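The Listener at Ikora House

The post of Listener at Ikora House is governed by the terms under which the house was given. The Listener shall be present whenever a story is told there. The Listener shall not write during the telling, nor interrupt, nor ask how it ends. When the teller has finished, the Listener shall repeat the story aloud, and the teller shall say whether it has been heard correctly. If it has, it may be entered in the register under the teller's name. If it has not, the teller is to be invited back.

Yu-ting Yang was appointed to the post in the spring, following the retirement of the previous holder. Her references spoke of a good memory and an even temper. At interview she was told a short tale concerning a miller and a borrowed coat, and repeated it without fault, including a cough which had been introduced at the midpoint. The panel thought this excessive but recorded it in her favour.

She was provided with a key, a copy of the terms and a room on the upper floor. The salary was payable in arrears.

During her first season the house received eleven tellers, most of them from Guvix and the villages along the river. Their stories were of the usual sort: a flood, a disputed inheritance, a dog which returned from a great distance. All were repeated, confirmed and entered. The register for that period is in good order and may be consulted on application.

The twelfth teller was Mr Chiu.

Mr Chiu had been master of the Butia ferry until the bridge was opened, and had since lived alone in the house beside the landing. He wrote in advance to ask whether there was any limit on length. He was informed that there was none, provided the teller kept to the hours of opening. He replied that this would suit him, and that he took sugar.

His story concerned a passenger. On a winter evening, he said, a woman had come down to the Butia landing with a clock wrapped in a blanket, and had asked to be taken across. It was the last crossing of the day. He described the state of the river, the manner in which the rope was cast off, and the woman's refusal to sit. He described the lamps on the Guvix side. When the ferry had reached the middle of the river the woman asked him the time, and he told her that she was better placed to know than he was. At that point he put on his hat and said that he would continue on another day.

The Listener was in some doubt as to procedure. The terms made no provision for a story left unfinished. She took the view that nothing could be repeated until the teller had declared himself done, and she thanked him and saw him to the door.

He came again the following week and began from the beginning. The woman came down to the landing with the clock in its blanket. The rope was cast off. The river was lower than it had been in the first telling, and there was a second passenger, a boy, asleep against the rail. In the middle of the river the woman asked the time. Mr Chiu put on his hat. 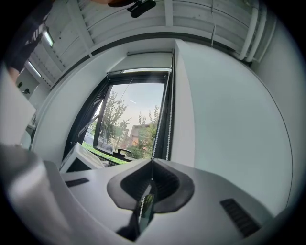
Trees and brickwork through the tall window, Ikora House.

Over the summer Mr Chiu attended on eight occasions. The boy remained in the story for three of them and then was not mentioned again. The clock was at one time a wedding present and at another the property of a school. Once, the woman was weeping when she came aboard. Once she was in excellent spirits, and she and the ferryman discussed the price of onions as far as midstream. On no occasion did the ferry reach the Guvix side.

It is a matter of record that the Listener did not ask how it ended. She has stated that she was on several evenings strongly inclined to do so, and that she found it helpful to look out of the window.

In September a letter was received from Mr Chiu's niece, who managed his affairs. She understood that her uncle was visiting the house regularly, and she wished to know what he was saying there. There had been, she wrote, a certain amount of talk in the family at the time. The clock had never been found. She would be grateful for a full account, in writing, and enclosed a stamped envelope.

The Listener replied that no story had been entered in the register under that name, and that she was not at liberty to discuss one that had not. She returned the envelope with her answer inside it. She did not mention the letter to Mr Chiu. Her reasons for this were set out in a note to the governors, who read it and asked her to use her judgement.

The niece then came in person. She was a tall, tired woman with a market bag, and she had walked from the bridge. She asked if she might sit in the room during the next telling. The terms permitted it if the teller had no objection. Miss Yang said that she would put the question to him. The niece considered this, and said that in that case he would stop coming, and that she would prefer that he did not stop coming. She accepted a cup of tea. She asked whether he looked well, and was told that he did. She asked if he had mentioned her mother.

The Listener said that she was sorry.

"She had a clock," the niece said. "I can tell you that much for nothing. It stood on our stairs and it was six minutes fast, and my father would never have it corrected. He said it got him to work."

She finished her tea and caught the late bus.

It should be explained that a Listener is required to hear each telling as it is given. What has been learned elsewhere is to be left outside the door with the umbrellas. This is an easy rule to keep in the matter of floods and dogs. Miss Yang has acknowledged that at the next telling she did not keep it. When the woman came down to the landing with the clock in its blanket, the Listener saw the stairs on which it had stood. She saw the market bag, though it had no place in the story at all. And when the ferry came to the middle of the river, and the woman asked the ferryman the time, she was no longer looking out of the window.

Mr Chiu did not reach for his hat.

He said that the clock had struck then, under the blanket. He said that it was a loud clock for its size. The two of them had stood and heard it out, and afterwards the woman had told him that it was fast. He had asked by how much. She had told him, and he had said that there was no hurry, then, and had let the ferry lie on the rope a little while, with the current holding it, before he took her over.

She had gone up the steps on the Guvix side and he had handed the clock up after her. She had given it back to him. It was too heavy, she said, and she would send for it. He had kept it wound. He supposed that it was his sister's to send for still, wherever she was, and he had not felt able to let it run down.

Then he said that he was done.

The Listener repeated the story. She gave the state of the river as he had given it that day, the casting off, the lamps, the blanket and the striking of the clock. Her voice was not entirely steady in the latter part. When she had finished, Mr Chiu sat for a time with his hands on his knees.

He said that it had been heard correctly, except in one respect. She had said that the woman gave the clock back. He had said so himself, he knew that. He would like it put down that she had lent it.

The point was considered. Under a strict reading of the terms a teller may correct the Listener, but may not correct himself, and the proper course would have been to invite him back. The Listener asked whether he would care to come back. He said that he would rather not, if it was all the same to the house, as the evenings were drawing in and he had a person to write to.

The entry was made with the word as he wished it. The governors, having been informed, raised no objection, and the terms have been left as they stand.

Mr Chiu's story may be read in the register by any member of the public. It was consulted for the first time on November 2, 2025, by a visitor who signed for the volume, took it to the chair nearest the door and was there until closing. She asked if a copy might be had. She was told that the register is not copied, but that the Listener could repeat any entry aloud on request, and Miss Yang was sent for.

She came down from the upper floor with her cardigan over her arm, drew up the other chair and began with the landing.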